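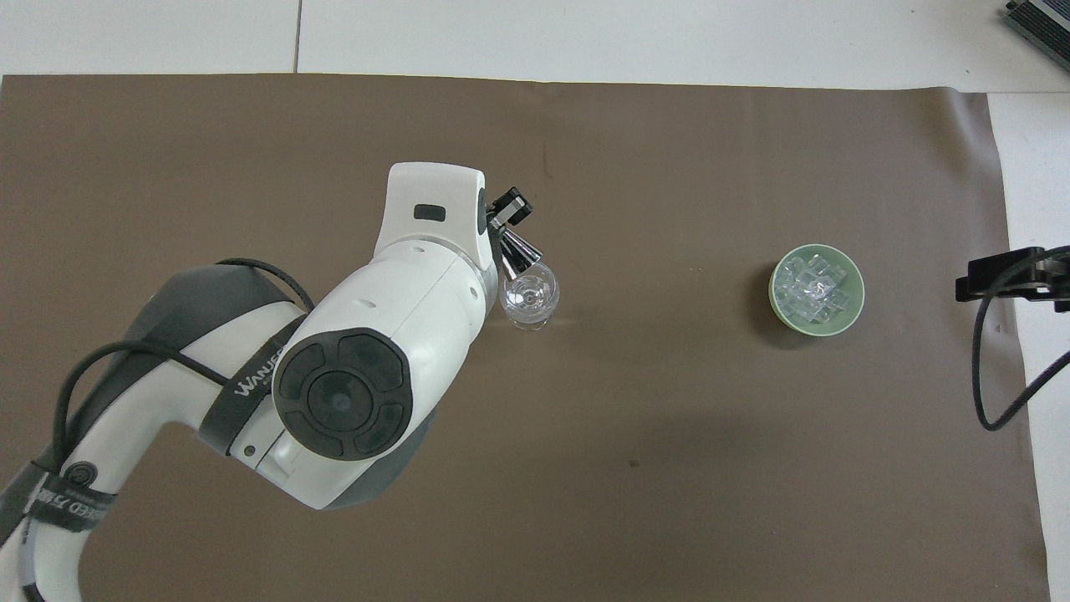
A small clear glass over brown paper

Marncombe Sings: what changes for the new season

The local singing contest returns to Channel Nine's evening schedule in June, and the production office has sent out the new rules. Most of the format stays the same. The live shows still come from the Morrison Theater, the judges still sit with their backs to the stage for the first round, and the winner still gets studio time and a paid slot at the fall music weekend. The changes are in the voting, the song lists and the way seats are given out. We went through the full document, and these are the parts that matter to people who watch, vote or plan to audition.

Voting

Phone voting is gone. All votes now go through the Ginolus app or its website. You need an account with a confirmed email address, and each account gets 2 votes per show. You can give both to the same singer or split them. Last season there was no real limit on calls, and a lot of readers wrote to us about it after the semifinal. Some liked being able to back a favorite all night. More of them thought the result went to whoever had relatives with the most free time.

The window has changed as well. It used to open when the first singer walked on, so anyone who performed early had a long head start. It now opens after the last performance and stays open for 15 minutes. The hosts will run short clips of each song while people vote. If you are recording the show to watch later, you won't be able to take part, and the producers say they don't plan to offer a next-day vote.

Votes will be shown as percentages at the end of the season. During the season we only get the order for the bottom places, read out by the host as before. We asked if the weekly totals could be published and were told no.

Judges and the save

Each judge could save one singer at any point last year. Two of the saves were used in the first live show and the third was never used. Under the new rules a save has to be agreed by the full panel, and there is one for the whole season. It can't be used in the final or the show before it.

The judges keep half of the say in the team rounds. From the quarterfinals on, the result is entirely down to the public vote. This was already the case for the final, but moving it forward is a big step. Strong technical singers have tended to do well with the panel and less well with viewers, so expect a few of them to go home sooner than they would have in past seasons.

Songs

The approved list has been cut to 945 titles. It sounds like plenty, but a good part of it is older standards and show tunes, and several of the power ballads that come up every year are off it. The office says this is down to licensing. Singers can still ask for a title that isn't on the list. The request has to be in by noon on the day the theme is announced, and the answer comes back the same evening.

Original songs are allowed for the first time, in the semifinal only. They have to be written by the contestant and performed with the house band. Backing tracks are out in every round.

Groups are still welcome. Cendska, the vocal quartet that finished as runner-up last season, will open the first live show as guests and will not be competing. They have a full set of new material and will perform two songs from it, one of them with the house band.

Auditions

Open auditions take place in the rehearsal rooms behind the Morrison. Enter by the side door on the parking lot side. The front doors will be locked until the box office opens at 11 a.m. Sign-in starts at 8 a.m. and the line is closed at 2 p.m. or earlier if the rooms are full. Bring a photo ID and two songs you know well, one fast and one slow. You sing without accompaniment in the first room. If you are sent on to the second room there is a piano player, so have sheet music in your key if you can get it.

Anyone under 18 needs a parent or guardian there for the whole time, including the wait. Past contestants can come back as long as they didn't reach a live show.

People who can't make it in person can upload a video through the contest page. One song, one take, no editing and no added reverb. The office turned away a number of entries last year over sound effects, and the new form asks you to confirm that the audio is untouched.

Tickets

The Morrison will seat up to 3,000 for the final. Earlier live shows use the smaller layout with the balcony closed – it looks better on camera, according to the theater, and the sound is easier to handle. Tickets are free, but you have to book them through the theater's own page. They are no longer given out through the radio station. Each booking covers a maximum of four seats, and the names on the booking are checked at the door.

Doors close before the broadcast begins and latecomers are held in the lobby until the first commercial break. Signs and banners are fine if they can be held by one person. No air horns.

Parking on the theater lot is reserved for crew on show nights. The garage behind the library stays open late and is a short walk away. The last bus toward Marncombe station leaves before the results are read, so plan on a ride home if you want to stay to the end.

Our coverage

We will run a page after every live show with the song list, the order of elimination and a few notes on each performance. The readers' poll is back too. It will open once the results show has aired, and it has no effect on the contest. Letters about the new voting rules can be sent to the usual address, and we'll print a selection in the next issue.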